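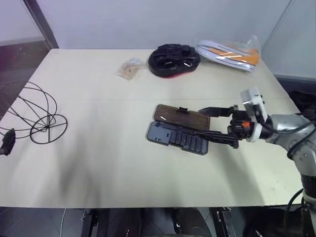

Octavio Huanca wrote in under my October post to say that a bit set kept in its own case is a waste of drawer space, and that a strip of magnetic tape on the wall would do the same job for less. He has done it that way for 19 years, he says, and has lost very few.

I tried the strip. It holds standard hex bits well enough if they are full length. Short ones sit crooked, and the smallest precision bits cling to each other and come off in clumps. Magnetised tips also collect filings, which end up in the screw head. I went back to a case after 4 months.

My requirements for a case are modest. The rows should be close together but not so close that a fingertip can't get hold of a bit. The lid should open all the way back and stay there. A see-through lid, even a tinted one, saves opening the wrong box. A single latch in the middle is fine for a small set. On a longer case I would want two, as the corners start to gape.

Labelling is where most sets fall down. The Kubo set I had before was stamped on the bit shank only, in characters I can't read without a loupe. The Mustance one is printed on the insert, and the print wore off the Torx row first. I now mark the row ends with a paint pen and leave the individual bits alone. The order is by drive type from left to right, then by size, smallest at the front.

For replacements I buy loose bits from Tullura, 11 to a packet. The fit in the slots is slightly tight in cold weather. A pass with 500 grit paper on the shank fixes it, though you lose the coating there and need a wipe of oil afterwards.

Octavio also asked which handle I use. It is an old Fukuna with a swivel cap, grey, bought at a garage sale. The collar is a bit sloppy. I have a replacement spring on order and will post the measurements when it is fitted.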